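Usico compares two grippers for mixed-bin picking

WESTSTEAD – Usico has finished the first round of a side-by-side gripper trial at its Weststead workshop, the company said Wednesday. The test is meant to settle which tool goes on the arms planned for its returns department, where items come in loose and in no set order.

Two tools are in the running. One is a two-finger gripper with replaceable fingertips. The other is a suction tool supplied by Nyitrai, which also makes the controller used for both. Each was given the same job: take items one at a time out of a metal bin and set them down in a tray next to it.

Usico ran 603 pick attempts with each tool. The finger gripper completed 450 of them and the suction tool 363. An attempt counted as complete only if the item reached the tray without being dropped and without anyone stepping in.

The items were picked to be awkward. Foil packages, rolls of tape, molded plastic pieces and soft folded goods were mixed together and left to lie however they fell. Staff refilled the bin between runs but did not straighten anything out.

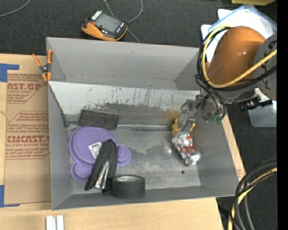
Plilotell, which runs a parcel sorting line and has been following the trial, said it would have liked to see times as well as totals, as a gripper that gets more items but takes twice as long over each one would be no use on its line. It also asked whether the finger gripper had been tried on items pressed up against a wall of the bin, which is where its own equipment has the most trouble.

Usico said cycle times were recorded and will be released with the second round. Items near the walls were included in every run, it said, and made up a large share of the failed picks for both tools. The fingers tended to touch the side of the bin before they could close. The suction tool reached the items more easily but lost its seal on creased packaging.

Fabric was the other weak point for suction. The finger gripper did better there, although it sometimes lifted two items together, and those picks were marked as failed.

The second round starts in January and will use 5 sets of fingertips, including a narrower pair cut down for work close to the walls. Nyitrai is sending a softer suction cup for the same tests. The arm and the controller will stay the same so that the results can be set beside the first ones.

No order has been placed for either tool. Usico said it may end up fitting both and switching between them by item type, but that would depend on how long a tool change takes, and it has not measured that yet.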